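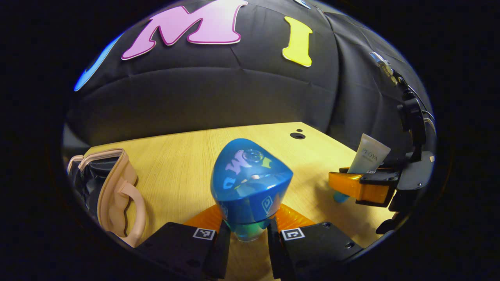
Write it down before you pick it up

Most labs that record handling tasks with hand-held grippers have rules. Few have them on paper. At Jususora, a small group that collects recordings for robot training, the rules now fill two pages, and anyone who wants to record has to read them first.

The first page covers the table. Markers on the gripper fingers are wiped before each session and replaced if a corner lifts. The backdrop stays the same for a whole batch. Items are logged by type, and anything see-through gets its own line, as clear plastic is hard for a camera to read.

The second page is about the person holding the tool. Close the fingers slowly. Let go only when the item is resting on something. If a take goes wrong, keep it and label it – do not delete it. The group threw out 76 takes last September before that rule went in, and several would have been useful.

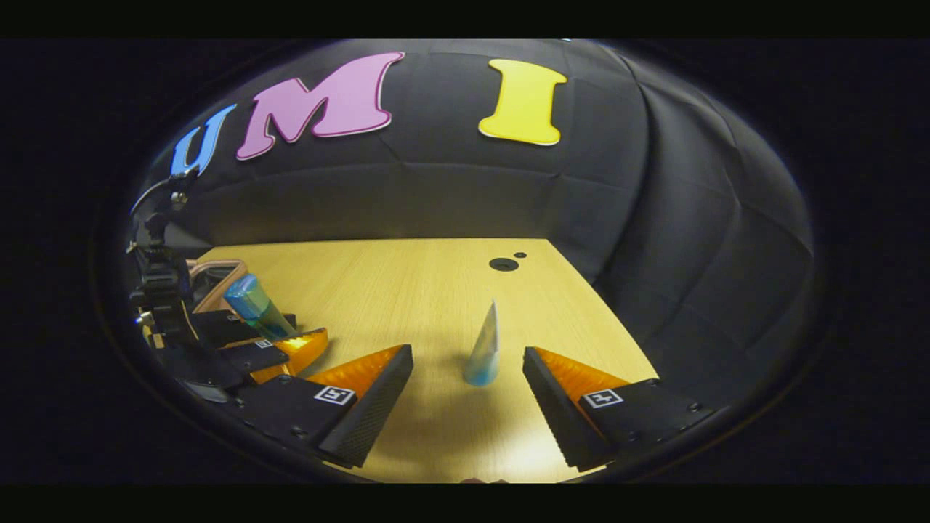 Thảo Tô
Contributing writer, automation

Brian Chege wrote the current version. He had 2329 takes to review and found that 497 could not be used, mostly for missing labels. "The handling was fine," he says. "The paperwork was bad."

His advice to other groups is to agree on what counts as the start and end of a take. At Jususora a take starts with the fingers open and ends with them open again. When two grippers are in use, both have to meet that rule.

Gesteck, which shares takes with the group, has adopted the same wording. Hokeck uses its own and converts the labels later. Chege would like a common sheet – one page, if possible – and plans to send a draft to both before the next batch begins.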